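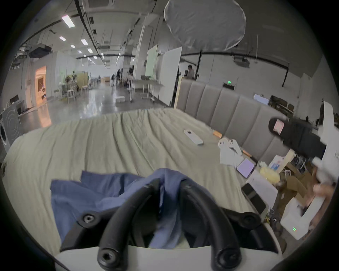 A logo is a small picture or word that shows which team, school or company something belongs to. There are two common ways to put one on clothing: embroidery and screen printing. Both need the cloth to be flat. A crumpled piece of blue fabric left on a bed, in loose folds, could not be printed as it is, so the first job in any workshop is smoothing.

Embroidery

Embroidery is drawing with thread. A person first turns the logo into a list of stitches on a computer. This step is called digitizing. The list tells the machine where the needle goes down, where it comes up and when to change color.

The cloth is held tight in a ring called a hoop. A thin sheet called backing goes under it to stop the stitches from pulling the cloth into puckers. The Wukero machine at the Trellard workshop holds 9 spools of thread, so a logo can have up to nine colors without a stop to reload.
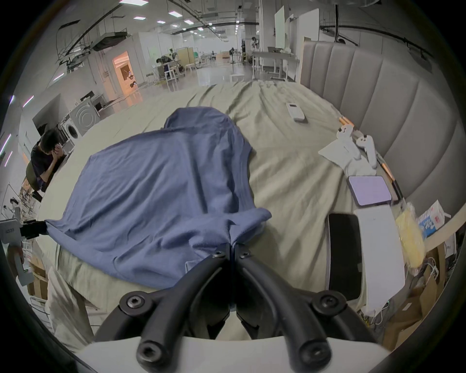

Photo: Morag McIver / Trellard

A T-shirt is knitted, and knitted cloth stretches. If it is pulled too hard while it is in the hoop, it shrinks back afterward and the logo wrinkles. The cloth should be firm and flat, with its knitted lines still straight.

Screen printing

A screen is a frame with fine mesh stretched across it. Parts of the mesh are blocked, and the open parts make the shape of the logo. The printer lays the screen on the shirt and pulls ink across it with a rubber blade called a squeegee. Ink passes through the open mesh and lands on the cloth.

Each color needs its own screen. The Swanson School logo has 3 colors, so it takes three screens, and every screen must line up with the last one. Heat then sets the ink — this is called curing — so that it stays on in the wash.

Which one is used?

Thread is thick, so very small letters are hard to stitch. Embroidery suits caps, jackets and small chest logos. Printing suits large pictures and thin shirts. Setting up screens takes time, and Trellard prints only orders of 20 shirts or more. The Mendthorpe swim club ordered 16 jackets, and those were embroidered.

Words to know

Backing: a sheet placed under cloth before stitching.
Curing: setting ink with heat.
Digitizing: turning a picture into stitches.
Squeegee: the blade that moves the ink.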